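Questions I get asked about worm farming

I've had compost worms at my place since before the kids started school, and the same handful of questions lands in my inbox every week. So I've put my answers in one spot. I'm a keen backyarder with no science degree, so take it all in that spirit!

How many worms do I need to start?
A box of 1,437 sounds oddly specific, but that's what Natália Moreira got when she sat down and counted her first lot (she had the flu and was bored). Most people buy by weight. Get a small box and let them breed up.

What can I feed them?
Veggie scraps, tea leaves, crushed eggshell, torn-up egg cartons. Mine go mad for pumpkin. Go easy on citrus and onion, and skip the meat unless you like rats.

Can I use any old container?
Pretty much, as long as it drains and has a lid. I've seen bathtubs, foam boxes from the greengrocer, half a wheelie bin. Metal heats up fast in a Grodalberg summer, so I keep mine to plastic and timber and save the metal for mixing bedding and sorting castings.
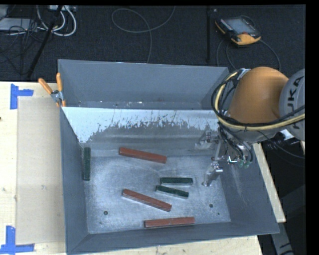

Metal bin with a divider, scuffs and all.

My farm stinks. What have I done?
Too much food, nearly always. Stop feeding for 8 days, fork through some shredded newspaper and leave the lid ajar. If it still pongs after that, chuck in a handful of garden lime.

When do I harvest the castings?
I do mine in August, before the spring planting. Push everything to one side, put fresh bedding and food on the other, and wait for the worms to wander across. Devendra Bisht reckons he can do the lot in an afternoon with a torch and a tarp, but I haven't got his patience.

Do they mind the cold?
They slow right down. An old woollen blanket over the top is plenty here. Up at Arnberg, where it frosts hard, people drag theirs into the shed.

Do you sell worms?
Only when I've got too many! It's $50 a box, pick-up only, and bring your own bucket for the castings.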